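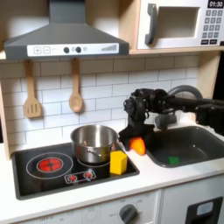

The offer to the displaced families of Arruda runs to 440 pages, and the woman who has read all of it wants to talk about page two. That is where the administration says it "acknowledges the relocation." She was a child when her family was put on a supply boat to Virport so that the navy could have the north end of the island, and she has opinions about the word relocation. We met in the playroom of the hall where the families' association holds its meetings, next to a toy kitchen with a white microwave that says 01:30 on its display. She nodded at it. "A minute and a half," she said. "That's longer than the minister gave us in August."

She asked me to leave her name out, as did the others I spoke to for this piece. She has spoken for the association before an international hearing three times and has come home each time with what she calls a very nice letter.

I asked whether the hearings do any good. I have covered enough of them to doubt it, and I expected her to argue.

"You get your few minutes," she said. "They thank you. Then the delegate for the administration stands up and says the people of Arruda are valued partners, and they thank him too. In the same voice. I used to think the voice meant something."

So why go back?

"Because it goes in the record. My father couldn't get it into any record. He wrote to the governor's office and they told him there was no village at the north end, only seasonal shelters. We had a church. We had a bell in it. Where do you find a seasonal bell?"

The settlement now on the table has two parts. The first is a payment to each household that can prove it lived inside the fence line before the base was built. The second is a right of return to part of the land, once it has been surveyed and declared safe. The survey is to be done by Driveck, a contractor the administration picked without asking the families, and there is no deadline for it.

The proof is where she gets impatient. Households need a deed, a tax receipt or a church entry. Most families never had deeds. The church books went onto the boats with everything else, and the association has found only some of them.

"They took the paper and now they want to see the paper," she said.

The administration told me that sworn statements will be "considered." I asked by whom, and on what standard. I was sent to a page of the offer that says the standard will be published later.

I put it to her that some of the families want to sign. Many of the people who were moved are old. Money now is worth something, and the association's leaders have been accused, in Virport at least, of liking the fight more than the finish.

She didn't brush that off. "I know who says it, and I'm related to half of them," she said. "If my aunt signs, I'll drive her there. She has a roof to fix. What I won't do is stand beside her and say it was fair."

Her main objection is to a clause near the end, under which anyone who takes the payment gives up all further claims, including claims about the land itself. A household could take the check, wait for the survey, and find that its plot is outside the part being returned. The administration calls this reading "overly pessimistic." I have read the clause more than once and I can't find another reading.

Then there is Zendley, the resort developer that has asked for a lease on the west shore. Officials say the lease has nothing to do with the settlement. She has seen a planning map on which the resort's road crosses the old village.

"Maybe it's a coincidence," she said. "It's a very straight road."

I was less sure than she was. The map is a draft, and the association has not shown me where it came from. When I said so, she shrugged. She has been told before that she was imagining things, she said, and a few years later someone poured concrete on them.

What would she accept? She wants the waiver taken out and a survey team that the families have a say in. She also wants an apology that uses the word "removed" — and she would put that first, ahead of the money, though she admits others in the association would not. One member told me he would trade any apology ever written for a working well.

I asked if she would move back herself. She took a while to answer.

"I'm almost 100 percent sure I wouldn't," she said. "My knees are bad, there's no clinic, and my grandchildren are here. But I'd like to be the one who decides that."

The association votes on the offer next month. She expects it to be close, and she has already started writing her statement for the next hearing.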